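What do you write down as the rules for recording hand-held gripper demos?

Posted in November by flenley_bench

Hello all, hoping someone further down this road can help. I've ended up in charge of the written procedure for our demonstration bench, mostly because I was the one who complained that we didn't have one. We do two-handed work, a gripper in each hand, small bench tasks like moving things in and out of compartment boxes. At the moment the "procedure" is a sheet of paper that says start with hands apart and don't talk to the person recording.

Last month we threw away 41 recordings out of one batch. Some had a marker covered by a sleeve, some had the box in a different place from the one before, and in two of them the cable had got under the tray and dragged it. All of it avoidable, I think, if we'd agreed beforehand what a good recording looks like.

So what do you put in yours? I'm after things people will follow on a busy afternoon, and I'd rather have one page than a folder. I'd also like to know whether anybody treats this as a safety matter or purely a quality one. Our safety person at Flenley looked at the grippers, said "well, there's no arm on them" and went back upstairs.

felex_tom_not_tom

Ours is one page and it took four goes to get it down to that, so I feel your pain! The first version ran to eleven pages and I'm fairly sure I was the only one who read it.

The thing that made the most difference for us was fixing the start position. Both grippers over the board, fingers pointing in towards the middle, nothing touching. Hold that for two seconds, then begin. Same at the end. It feels daft for the first ten goes and then you stop noticing. When you're cutting up recordings later you'll be very glad of it.

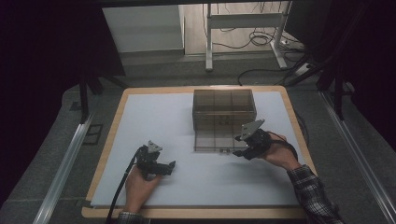 felex_tom_not_tom – bench lead, Felex

The next one is markers. If your grippers have a marker plate on top, that plate is the thing you're protecting, and the rule is simply that it stays facing up and uncovered. We tell people to turn from the elbow as much as they can and to stop when they feel the wrist going right over. Long sleeves are fine by me as long as they stay behind the gripper. I know some places ban them, but our room is freezing and I'd lose half my people by Christmas.

Cables: one each side, always leading outwards, never crossing in front of you. Check there's slack with your arm at full stretch before you start, because finding out halfway through a reach is how you end up with a jerk in the data that looks like a decision somebody made. We also do a quick look at the floor. If there's a cable where the person's feet go, it gets moved before anyone picks anything up.

Board: pale and plain, and it stays put. We use a light foam board on top of the table and leave a bit of table showing all the way round, which makes it dead easy to see if it's crept. Clear or smoky plastic is a pain, by the way. The thin dividers in those boxes vanish at certain angles, so if your task uses one, write down which way round the box stands and where the tray goes in front of it. "Box at the back, tray in front" sounds like enough, and then two people do it two different ways – ask me how I know.

Last bit, and people will argue with me on this. Keep your mistakes. If you fumble a piece and recover it sensibly, that recording stays, with a note. If you drop it on the floor and go crawling after it, bin it. We used to throw out anything that wasn't perfect and the whole set ended up looking like it had been done by the same very careful ghost.

On safety, yes, we treat it as both. There's no arm, true, but there are cables on the floor and people doing the same small movement over and over. We cap a sitting at 87 recordings. It used to be "until you're fed up", and some people never admit to being fed up.

kuvham_nights

Just use the Sampaio checklist if your place has a licence for it. It's all in there.

sampaio_user_2

I wouldn't go with the answer above without reading it first. I like Sampaio and we use it every day, but the stock checklist was plainly written for an arm bolted to a table. Half the lines are about emergency stops and fencing, and ticking "not applicable" nineteen times teaches people to tick without looking. We cut it down heavily and added our own lines for sleeves, cables and box position.

I agree with most of what Felex said, apart from keeping the fumbles. Fine if you've got somebody to write the notes, but we had 1,190 recordings from one task and the notes gave out somewhere near the start. So our rule is that the person holding the grippers says "keep" or "bin" out loud straight after, and whoever's recording presses the button. They don't get to change their mind at teatime.

One more for your page: put a version number on it, and save that number with every recording. We moved the start position slightly in the spring and didn't note when. I'm still sorting that out now.

flenley_bench

Thanks, this is brilliant. I'm pinching the hold at the start and end, the slack check and the version number. I'm undecided on the fumbles and will probably try it your way on one task first, Felex. Could you say whether your cap on a sitting includes the ones that get binned? Ours would be furious if it didn't.

felex_tom_not_tom

It includes them, yes. Binned ones are just as hard on the wrists.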